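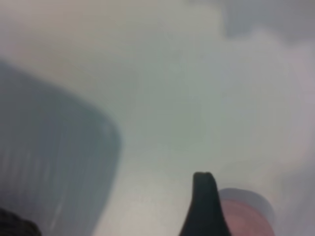 One resident of Dasimwood wrote to the town that she had carried the same cup in her bag for a month and had not found a single place to give it back on her side of the river. Her letter was read at the meeting on Thursday, where the town decided to continue its deposit system for drinking cups through the winter, but with more return points.

The system started in May. Customers who buy a drink to go pay a small deposit and get it back when they return the cup to any shop that takes part. At the moment 17 shops and snack bars have joined, almost all of them in the streets between the station and the market. In the newer part of town, across the river, there are only 3.

The town bought 2000 cups for the first season. According to the report that was presented at the meeting, 154 of them were taken out of use after they got cracks or deep scratches. How many are standing in kitchen cupboards is harder to say. The report only notes that in the warm weeks some shops ran out before noon and had to ask their neighbors for more.

Washing is done by Enance, a company from Tiredholm, which picks up the used cups early in the morning and brings clean ones on the same trip. The shops are in general satisfied with this, but several of them complained that the crates take too much space behind the counter. Smaller crates will be delivered before the end of the year.

The bakery Van Damme, one of the first shops to join, has asked the town for clearer rules about cups that come back very dirty. Until now every shop decides this by itself. One customer can get the deposit back without a question, and the next one is sent home to rinse the cup first. The town promised a short printed guide, which can be hung next to the cash register.

From next month it will also be possible to return cups at the library and at the swimming pool, where the front desk will pay back the deposit in cash. A third point, at the bus stop near the school, is still under discussion - the bus company wants to know first who will empty the box on weekends.

The amount of the deposit stays the same. Shops that want to join can sign up at the town hall, at the desk for waste and recycling, every morning until noon.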